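August, notebook 3, glue bench

Hide glue again. Batch from Ruddock arrived at last, 16 bags, two split. Felista swept up what she could and binned the rest. Labelled the good ones and put them on the dry shelf, NOT next to the kettle this time.

Soaked 165 g in cold water overnight, same as the last lot. Swelled up well by morning, no hard bits left in the middle. Warmed it slowly in the pot. Huw J wanted it hotter, I said no, he went and made tea. Smell is stronger than the Trornport stuff but not bad. Strings off the brush nicely.

Test joints on beech offcuts, rubbed not clamped. Left one lot 40 minutes and tried to twist them by hand. One gave way, clean break along the glue line, so I think I starved it. Others held. Redo with a bit more on both faces and warm the wood first – the bench end by the window is colder than it feels.
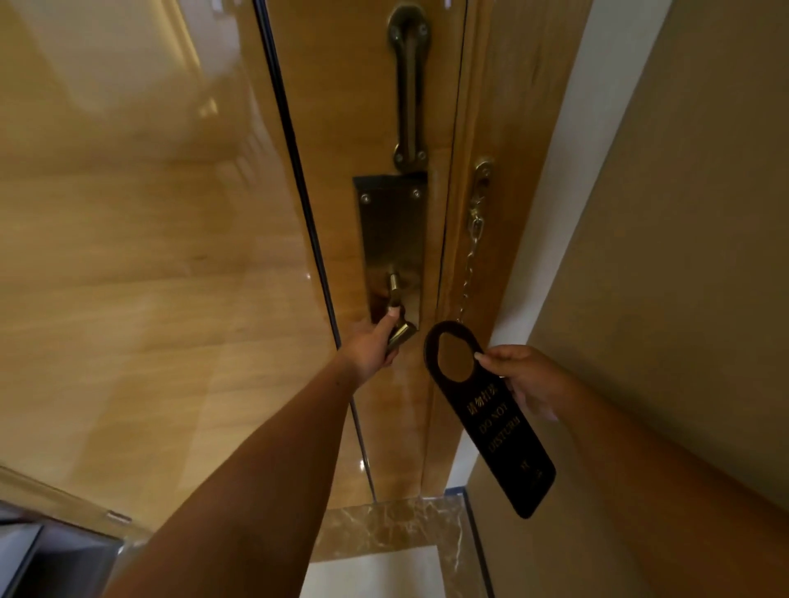 Second lot done after lunch with the pieces warmed. Much better squeeze-out, thin even bead all the way along. Wiped with a damp rag, didnt bother scraping. Leaving these alone untill tomorrow, so please nobody pick them up to have a look (Huw M, this means you).

Chair for Mererid: back rail is still loose on the left. Old glue has gone to powder in the mortise. Needs steaming out, then pick the corners clean. Do not use the white glue on it, she wants it to come apart again in future.

Beca asked if we can thin the mix for the veneer samples. Probably – try a splash more water on a small amount first, write down how much. Last time no one wrote it down and we spent a morning guessing.

To get: muslin, another short brush, jar lids. Ring Ruddock re split bags. Pot lid still missing.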